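From: Zarmeena Sethi
To: Birkside Residents list
Subject: Re: Subletting the two-bedroom in the Baloch building

Hi Wajid, and hello to everyone else who has been quietly following along,

On Sunday evening Wajid Rana wrote:

> We are thinking of letting our two-bedroom on the third floor while
> we're away from July. Grakico quoted us a management fee and a separate
> charge for finding the tenant. Has anyone here used them, or is it
> saner to do it ourselves? Also, does the parking space have to go with
> the apartment? Maham Jafri told me it does, but her lease is older
> than ours.

I've been meaning to answer this since it came in, but we had family staying and the kitchen table was never free long enough for me to sit down and type!

We used Grakico for our place for 2 years and I have mostly good things to say. Hülya Baysal was the agent who looked after us, and she was lovely, very quick on the phone and very patient with my husband, who likes to ask everything twice. They found us a tenant after 3 viewings. The tenant-finding charge stung a bit, I won't pretend otherwise, and you should ask whether you pay it again if the same tenant renews. We did pay it again, and I only noticed when I went through the statement (my own fault, it was in the agreement, on the back page where I never look).

Doing it yourself is perfectly possible too. Areeba Rind let hers through the Plendora listings site and was happy, though she lives close enough to pop over when the boiler sulks. If you'll be in another time zone I'd lean toward paying somebody.
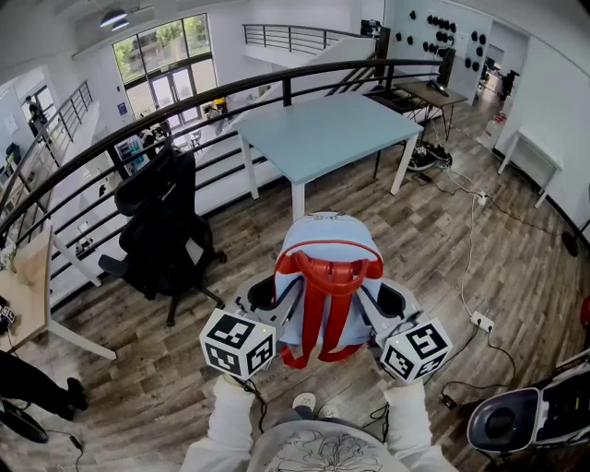 On the parking, Maham is right about the older leases. In ours the space is listed separately, so we could let it on its own, and we got $25 a week for it from a very nice man two doors down. Look for a page headed "Ancillary rights" near the end of your lease. If the space has its own number there, you can most likely do the same, but do check with the building office before you promise it to anyone.

One more thing and then I'll let you get on. Take your own photos of every room before you hand over the keys, the insides of the closets too, and email them to yourself so they have a date on them. We held a deposit of $1,000 and there was a long back and forth over a scratched countertop that I could have settled in a minute with one decent picture.

I still have our old agreement with Grakico in a folder somewhere, and you're welcome to come by and read it over a cup of tea. Any afternoon is fine, just ring the bottom bell, the top one hasn't worked since the painters were in.

Warmly,
Zarmeena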